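Sutherland Reading Room, Gresalton

Location: On the corner of Mill Lane and Chapel Street in Gresalton, just up from the ford. If you come in on the Tukton road you'll see the clock first (it sticks out over the pavement on an iron bracket, and tall delivery vans have to go around it).

I've been keeping this entry going for a good while now, adding bits whenever people send them to me, so please forgive the patchwork. The older sections were typed up from a notebook and I've only tidied the spelling.

The name

The building is properly the Sutherland Reading Room and Public Hall. That's what is cut over the door, anyway. Everyone in the village calls it the Room. My grandmother would say she was "going down the Room" whether she meant a whist drive, a vaccination or a funeral tea, and I still say it myself. The Sutherland in question was a wool merchant who had his warehouse at Tukton and a summer house on the hill above us. He never lived in Gresalton the whole year round, and there was some grumbling in his day that he'd put his name on a place he only slept in from June to September.

Before the Room

There was a row of three cottages and a cooper's shop on the plot, all of them thatched, and all of them in a bad way by the 1880s. The tithe map shows them as one long smudge with a yard at the back running down to the water. The cooper moved his business across the lane when the row came down, and the little brick lean-to he built there is still standing, though it has a car in it now. One of the cottage hearthstones was reused as the back step of the Room. You can tell which one it is by the dip worn in the middle, much deeper than a back step of that age ought to have.

Building and opening

Sutherland gave the land and 600 pounds, and the village was supposed to find the rest by subscription. The subscription book survives, and I've had the pleasure of going through it twice (it smells terrible). The final cost is written on the last page as 1,014 pounds, with a firm double line drawn under it and then, below the line, a further small sum for coat hooks. I love those coat hooks. They're cast iron, painted so many times that they've gone fat, and most of them are still on the wall in the passage.

The stone came from the Molel quarry, which was only a short cart ride away and was already known for a warm yellow stone that weathers badly on the north side. And so it has! The north wall was patched in the 1920s and again after the war, and the patches don't match each other or the wall.

The opening was held in October, at two in the afternoon, in pouring rain. The newspaper gave it most of a column. There was a procession from the chapel with the Tukton brass band in front, and the speeches had to be moved indoors, where only half the crowd would fit. Sutherland spoke for nearly an hour on thrift and the value of newspapers. The vicar spoke next, and then the minister, who had apparently been promised that he would go before the vicar. The minister's speech is reported in a single line.
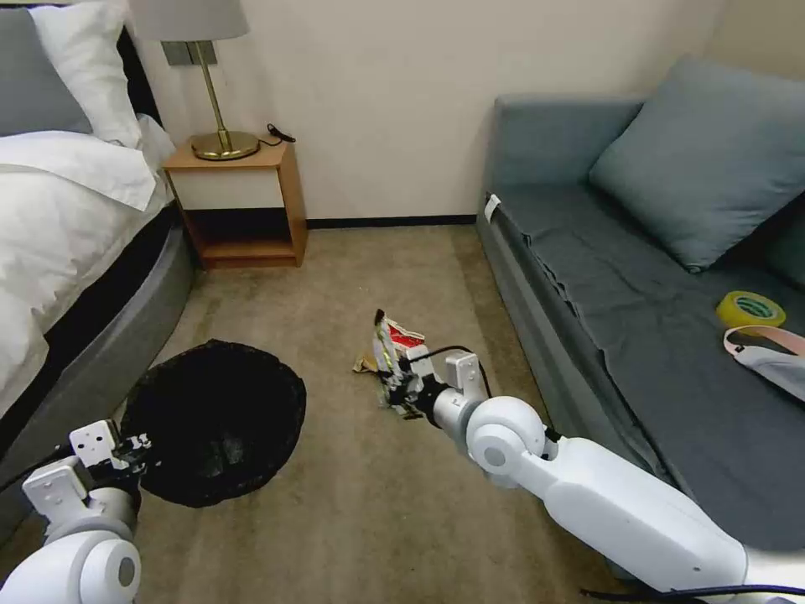 Tea was served afterward in the cooper's yard under a borrowed wagon sheet. The children got a bun and a medal each. I've handled two of the medals and they are the same on the front, with the Room in relief, but one has the word "Reading" spelled without its second letter. I'd guess there was a first batch that got put right, though I haven't found any paperwork about it.

The rules

A printed sheet of rules hung inside the door until the 1950s. Members paid a penny a week. No dogs, no spitting, no dominoes before six in the evening, and no reading aloud. Newspapers were not to be held for longer than a quarter of an hour if another member had asked for them. Women could use the library from the start but weren't allowed in the reading room proper until after the First World War, when there was a vote, and the minute book says only that "the motion was carried and the stove was discussed."

The stove gets discussed a lot. If you ever read the minute books (they're in the county record office, four volumes, and very good company on a wet day) you'll find it on nearly every page for 30 years. It smoked when the wind was from the west. It was moved, it was given a taller pipe, it was sold to a farmer, and then it was bought back from him the next winter for more than he'd paid.

The library

The book stock was the pride of the place. The catalog made just before the First World War lists 2,504 volumes, which for a village our size was really something. A lot of it was sermons, and there was a full shelf on sheep. But there was also a great deal of fiction, much of it given by Sutherland's daughter, who seems to have bought novels by the crate and passed them on when she'd finished. Her pencil notes are in plenty of them. She was hard on endings.

The books were lent out from a hatch between the library and the passage, and the hatch is still in place behind the notice board. When the county library van began to call, borrowing fell away fast. The collection was broken up and most of it went to the school or to private homes. I have a guide to beekeeping with the Room's oval stamp on the title page, and I know of a couple of dozen others around the village. If you have one, I'd love to hear what it is.

Wartime

In the First War the Room was used for sorting and packing parcels, and for a short spell as sleeping quarters for men working on the Tukton line. In the Second it was the school for the evacuated children in the mornings and an ordinary hall in the evenings. My mother learned her tables there alongside them. She remembered the blackout frames being lifted down each morning and stacked in the passage, right under the coat hooks, so that all the coats ended up covered in dust.

There's a roll of honor in the main room, in oak, with gilt lettering. The names are the same as those on the chapel tablet, except for one that is on ours and missing from theirs. I've been asked about it more than once and I don't have a good answer. He may have been church instead of chapel, or he may simply have moved in after their list was closed.

The clock

I get more letters about the clock than about everything else put together. The old story is that Sutherland had it made for his warehouse, found that it ran slow, and gave it to the village. I repeated that story in the first version of this entry, and it drew a quick correction. 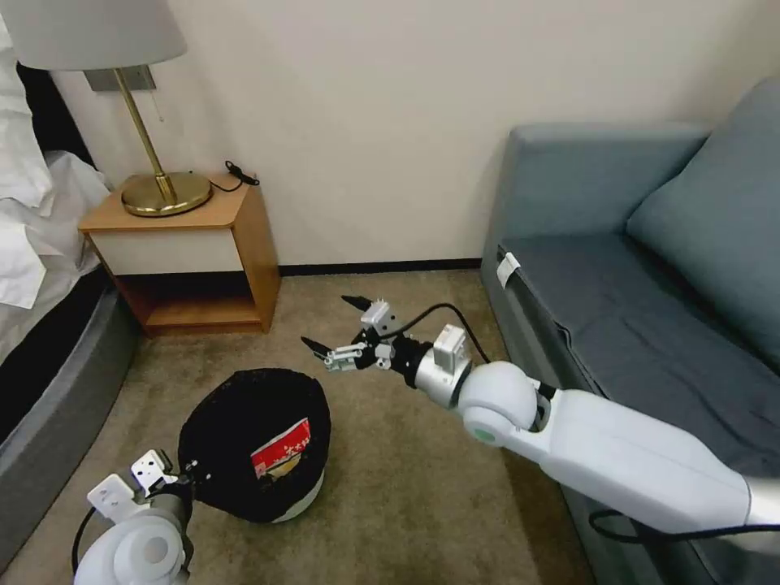
Dale MacLeod wrote to say that the warehouse story can't be right, as the Tukton warehouse already had a clock in its gable years before ours was hung, and it's there in the early photographs. His view is that ours was ordered new for the Room and paid for by a concert. He also pointed out that the bracket is bolted through the wall with plates on the inside, and that the plates are under the original plaster, so the clock must have been planned from the start.

I went down with a flashlight to look, and he's right about the plates. I'm less sure about the concert. There was one, and the program survives (two glees, a recitation and a comic song with several verses crossed out), but the subscription book puts the proceeds toward "benches and sundries." I suppose a clock could be a sundry. The works were replaced with an electric movement in the 1970s, and the old ones went to a repairer in Tukton whose shop has since closed. The dial is the original and has been repainted at least once, with a four that is noticeably narrower than the other numerals.

Later years

The Room had a thin time of it after television arrived. The billiard table was sold, the upstairs was shut off because of the floor, and for several winters only the Women's Institute and the parish council met there. There was talk of selling it for a house. A new roof went on in the 1980s, in slate from a demolished chapel, and the kitchen was put in where the library had been. The shelves were cut down to make the kitchen cupboards, so if you open the one to the left of the sink you can still see brass numbers screwed to the uprights.

These days it's in use most evenings. The choir has it, and the history society (we meet at half past seven, bring a cushion), and the playgroup has the mornings. The upstairs floor has been strengthened and the small room at the front is rented as an office.

Features worth looking for

The date stone is on the side facing the lane, low down, and usually behind the bins. The boot scraper by the front door is from the cooper's old shop. In the main room, the third window from the stage has one pane of older, greenish glass with a set of initials scratched into it, and they don't belong to anyone in the subscription book.

Sources

The minute books and the subscription book are at the county record office and can be ordered up with a day's notice. The rules sheet is framed in the upstairs passage. The opening is reported in the Tukton paper, on microfilm, with one corner of the column missing, so if anybody's family kept a cutting I'd be glad of a copy of the last few lines.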